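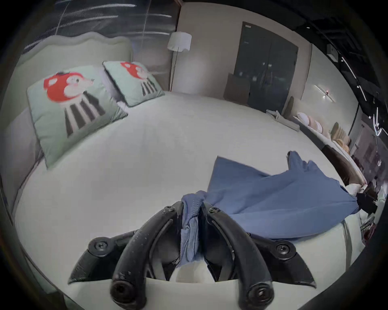
図4 白いシーツを敷いたベッドの上で、黒いグリッパーの二本の指につままれた水色の布。

4. 州はどこで口を出したのか:トラレント市の短期宿泊条例をめぐって

4.1 条例そのものは地味だった

前の節で先占(州法が市の条例を上書きしてしまうこと)の一般論をだらだら書いてしまったので、ここからは具体的な話に移ります。舞台はナルナダ州トラレント市、題材は住宅の短期貸しを届出制にする条例です。私はこの条例の審議をほぼ最初から追いかけていて、正直なところ、はじめは論文になるとは思っていませんでした。条文が地味なのです。貸し手は市に届け出る、連絡先を玄関に掲示する、近隣からの苦情には一定時間内に応じる。中身の大半はこれで、罰則も初回は警告どまり、二回目でようやく500ドルの過料です。私が学部生のころに読まされた看板規制の条例のほうが、よほど厳しかったと思います。

ところが、この条例に対して州議会が動きました。しかも、市議会が可決する前にです。先占をめぐる先行研究の多くは、条例が成立し、誰かが困り、業界が州都に駆け込み、州法ができる、という順番を前提にしています。トラレントではこの順番がだいぶ崩れていて、私がこの事例にこだわっているのはまさにその点です。

経緯をかいつまんで書いておきます。市議会の住宅部会に素案が出たのが11月で、そのときの傍聴席はがらがらでした。私のほかには、隣の議題(歩道の補修)を待っている人が何人か座っていたくらいです。素案の説明は短く、質問も二つしか出ませんでした。ひとつは届出の手数料について、もうひとつは「貸す」という言葉の定義についてで、後者はあとから見るとかなり大事な質問だったのですが、その場では「次回までに整理します」で流れています。私のノートにも「定義、あとで」としか書いてありません。

それから年が明けて、州の下院に法案が出ます。市や郡が住宅の貸出期間を理由に届出や許可を求めることを禁じる、という一文だけの短い法案でした。提案理由の説明ではトラレントの名前は一度も出てきませんが、州内で当時そういう条例を審議していた自治体はほかに見当たらず、私が話を聞いた範囲では、議員も市の職員も、みなこれをトラレント向けの法案として受け取っていました。

4.2 意見書の山を読む

市が募った意見書は全部で1,328通ありました。公開請求で手に入れたときには、紙の束をそのまま読み取ったファイルが届いたものですから、最初の一週間はページの向きを直すだけで終わりました(このファイルの整理の仕方は付録に書きました。同じことをする人がいたらぜひ見てください、ずいぶん時間が節約できるはずです)。

読んでみると、賛成と反対に分けるという当初の計画はすぐに行き詰まりました。たとえば、自宅の一室を貸している人が「届出には賛成だが、玄関の掲示には反対」と書いてくる。集合住宅の管理組合が「条例には賛成だが、市ではなく州がやるべきだ」と書いてくる。後者を賛成に数えると、先占の研究としてはいちばんおもしろいところが消えてしまいます。そこで私は、条例の中身への態度と、どの段階の政府が決めるべきかという態度を、別々の項目として読み直すことにしました。

この読み直しは手作業です。機械的な分類も試したのですが、「市に任せておけない」という言い回しが、市の規制は甘すぎるという意味にも、市は余計なことをするなという意味にも使われていて、うまく分かれてくれませんでした。前後の文を読めばだいたい見当はつきます。それでも判断がつかないものは「不明」に入れ、無理に振り分けてはいません。査読の段階でここは甘いと言われるかもしれませんが、私としては、読めないものを読めたことにするよりはましだと考えています。

読み直しの結果でまず目を引いたのは、政府の段階に触れた意見書の少なさでした。多くの人は、騒音、駐車、ごみの出し方、家賃といった自分の通りの話を書いています。市か州かという問いに自分から踏み込んだのは67通だけです。しかもその書き手の住所を見ていくと、アンブローズ地区にかなり偏っていました。アンブローズは市の西の端にある古い住宅地で、以前に下水道の負担金をめぐって州の機関とやりあったことがあります。そのときの住民のつながりが残っていたのだろう、というのが私の見立てです。つまり「誰が決めるべきか」という問いは、住宅の短期貸しから自然に出てきたというより、別の争いの記憶を通って持ち込まれたように見えるのです。

もちろん別の読み方もできます。アンブローズでは同じ週に集会が開かれていて、そこで配られた文例を下敷きにしたらしい意見書が混じっています。語句の重なりが大きいものを除いても偏りは残りましたが、集会で話を聞いて自分の言葉で書いた人までは除けません。集会に出た人の話を聞くかぎり、文例よりも、そのあとの立ち話のほうが長かったそうです。こういう影響は文面には出てこないので、私の手元の資料ではこれ以上のことは言えません。

4.3 市議会の中で起きていたこと

ここで、市議のワンダ・クレンショーに登場してもらいます。条例の素案をまとめた人で、私は二度、それぞれ一時間ほど話を聞かせてもらいました。実名での引用は本人の了解を得ています。

私がいちばん聞きたかったのは、州の法案が出たあとも、なぜ市議会は審議を止めなかったのかということでした。先占されることがほぼ見えている条例を通すのは、ふつうに考えれば労力の無駄です。先行研究では、こういう行動は「抗議としての立法」と説明されることが多いのですが、クレンショーの答えはもう少し事務的なものでした。

「止めるにも議決がいるんですよ。議題から下ろす議決をとるほうが、通す議決をとるより難しかった。下ろすことに賛成した人は、あとで住民に説明しなきゃいけないでしょう」

この話を聞いたとき、私は思わずペンを置いてしまいました。市議会の手続きを定めた規則を確認すると、確かに、部会を通った案を本会議の議題から外すには出席議員の過半数の賛成が必要で、しかも記名です。何もしなければ案は自動的に採決に進みます。抗議の意思があってもなくても、流れに任せれば条例は可決に近づいていく仕組みだったわけです。

では抗議の意思がなかったのかというと、そう単純でもありません。二度目の聞き取りで、クレンショーはこんなことも言っていました。

「州に消されるなら消されるで、消されたという記録は残ります。白紙のままだと、うちは何も考えていなかったことになってしまう」

最初の答えと矛盾しているようにも聞こえます。ただ、私はこの二つを無理に一本にまとめないことにしました。記名投票を避けたい議員と、記録を残したい議員とが、同じ一票を別の理由で投じていた、と考えるほうが、当日の議事録の発言ともよく合います。採決に先立って発言した議員のうち、州の法案に触れた人と触れなかった人は、はっきり分かれていました。触れなかった人たちの発言は駐車の話ばかりです。

採決は2021年2月13日の臨時会で行われ、条例は可決されました。傍聴は画面越しで、途中で音声が何度か落ちたため、修正案の読み上げの一部は聞き取れていません。この部分は公開された議事録に頼っています。

4.4 仲介業者はどこにいたか

業界団体が州議会に働きかけて先占法を通す、というのがこの分野のおなじみの筋書きです。私もそのつもりで調べはじめました。トラレントでいちばん多くの物件を扱っている仲介サイトはティレーノなので、まずティレーノの動きを追うのが順当だろうと思ったのです。

結果はやや拍子抜けでした。州の届出記録を見ると、ティレーノが州議会の担当者を登録したのは、法案が提出されたあとです。市の意見募集には会社として一通出していますが、内容は届出番号を掲載画面に表示する方法についての技術的な要望で、条例そのものには反対していません。社内でどんな議論があったのかは分かりません。取材の申し込みには、広報の窓口から丁寧なお断りの返事が来ました。

そうなると、法案は誰が持ち込んだのかという話になります。提案した下院議員の選挙区はトラレントから車でかなりかかる湖沿いの町で、貸別荘が地域の主な収入源です。議員の事務所で聞いたところでは、地元の貸別荘の持ち主たちが、トラレントの条例がよその町にも広がるのを心配していたそうです。素案が部会に出てから最初の相談が来るまで、わずか10日だったといいます。速いですよね。市内の住民がまだほとんど素案の存在を知らない時期に、遠くの町ではもう話題になっていたことになります。

私はこれを、さしあたり「隣からの先占」と呼んでいます。規制を受ける当事者でもなく、全国規模の業界でもなく、いつか自分の町が同じことをするかもしれないと考えた人たちが州を動かす、という経路です。名前の付け方が大げさだと研究会で言われましたし、たった一つの事例で類型を立てるのは危ないという指摘ももっともです。ただ、先行研究が扱ってきた事例の中にも、提案者の選挙区と条例のある市がずいぶん離れているものはあります。論文の中ではたいてい脚注で済まされているのですが、読み直してみる価値はあるのではないでしょうか。

ひとつ、まだ解けていない点も書いておきます。部会で流れた「貸す」の定義の件です。可決された条例では、定義は親族への無償の貸与を除くという形で落ち着きました。一方、州の法案は「対価の有無を問わず」と書いています。文字どおりに読めば、州の法案は市の条例が対象にしていないものまで守ろうとしていることになり、起草の順番から考えても説明がつきません。部会の素案の文言をそのまま写したあとで、市の側だけが直した、という可能性がいちばん高いと私は思っています。両方の文書の改訂履歴を突き合わせる作業は次の節で行います。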